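The woman who answers the letters

When I came to Lirgate two years ago I did not know that a newspaper can still have a person who answers letters. In my country this job disappeared before I was born. But the Lirgate weekly has a letters editor, and in April she agreed to speak with me in her kitchen, on the condition that I do not print her name. Her neighbours know very well who she is, she said, but she likes that they must pretend.

She has done this work for 27 years. At first it was only for a summer, while the previous editor was recovering from an operation. He then moved to the coast to be near his daughter and the chair stayed hers.

"I had worked in the shoe shop until then," she told me. "I had no training at all. But in the shoe shop you learn that people say one thing when they sit down and another thing when they have their shoe off. Letters are the same. The real matter is in the last paragraph, after they have been angry about the parking."

She poured the tea before it was ready and poured it back again. On the table there was a pile of envelopes, opened along the short side with a butter knife. I asked how many letters arrive in one week.

"This week 37. After the bus was taken away from Bakitton I had so many that my husband carried them in a potato sack. A quiet week can be very few. When the weather is good people write less, and they write shorter."

Most of them come by e-mail now, and she prints these out at the office, because she cannot correct on a screen. She reads every letter two times. The first time she reads quickly, standing up, and puts it on the left or on the right. The second time is in the evening, and then many letters change side.

I wanted to know what makes a letter go to the right, which is the side for printing.

"It has to be about something," she said. "You would be surprised. I get very fine letters, beautiful English, and at the end I don't know if the man wants the bridge or doesn't want it. Then I get four lines in pencil from Kurnerar about a dog that frightens the postman, and everything is in it. I print the dog."

Does she correct the mistakes? This question was a personal one for me. When I wrote my first letter to the paper, about the opening hours of the swimming pool, it appeared with all the articles in their right places, and I felt grateful and a little ashamed together.

She remembered it. "I correct spelling, always. It isn't kind to leave a mistake so that others can laugh. But I don't correct how a person speaks. If a farmer writes that the council 'don't know owt', then this is what he wrote. With yours I put in some 'the's. I hope you didn't mind."

I said I did not mind.

We spoke next about the subjects, and how they have changed. In her first years the letters were about the closing of the dairy, the church roof and whether the market should move to Brunton, where there is more space. Later came mobile telephones and the new school. Now she receives many letters about work, mostly from parents, who ask what their children should learn and if there will be something left for them to do in this valley.
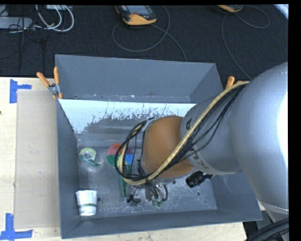 A robot arm at work height over a metal bin. 

"They are not stupid letters," she said about these. "A mother wrote to me that her son is good with his hands and bad with sitting, and what should she tell him. I am not an expert in this. I printed it and I waited. The next week there were answers from a plumber, from a retired teacher and from a girl who had left school herself and was laying hedges. The plumber offered the boy a week with him in the holidays. That page I have kept."

She went to look for it in the drawer under the oven, between the baking papers, but could not find it. She found another one in place of it, a whole page about the correct way to pronounce Kurnerar. This discussion lasted through one winter. The people who live at the top end of the village put the weight on the first part of the name and the people at the bottom end on the second, and both sides sent her old poems as a proof.

"I had to close it in the end," she said. "I wrote under the last letter, 'This correspondence is now closed.' It's the only power I have. I use it very seldom and my husband says I enjoy it too much."

I asked about the unpleasant letters. She was quiet for a moment and straightened the pile.

"There are some. If there is no name and no address, I don't print. If somebody attacks a neighbour, I don't print it either, but I telephone them. They don't expect the telephone. Often they talk for an hour and it is about a fence, and under the fence it is about a funeral where one of them was not invited. I can do nothing for the funeral. But they don't send the second letter."

And has she ever regretted printing one?

"Once. A man complained about the noise from the children's band, quite funny, a bit sharp. I thought it was harmless. The band stopped practising for a whole spring. I went to them and said sorry, to the children, in the hall. They had a drum so big that I could not see who was behind it." The band plays again now, and she makes sure that every concert is announced in the paper in a large box.

Her own opinion she never puts on the page. She has opinions, she assured me, and I heard several of them about the bridge, which I promised to leave out. She writes only the headlines, and for these she allows herself to work slowly. The best one she ever made, in her view, was for a letter about slugs, and it was simply "Again".

At half past four her husband came in from the garden and asked if the newspaper was finished with the kitchen. She moved the envelopes to the windowsill so that he could peel the carrots. I put on my coat, and she gave me one letter from the left side to read on the bus. It was six pages long and came from Brunton, and it was against the sending of long letters.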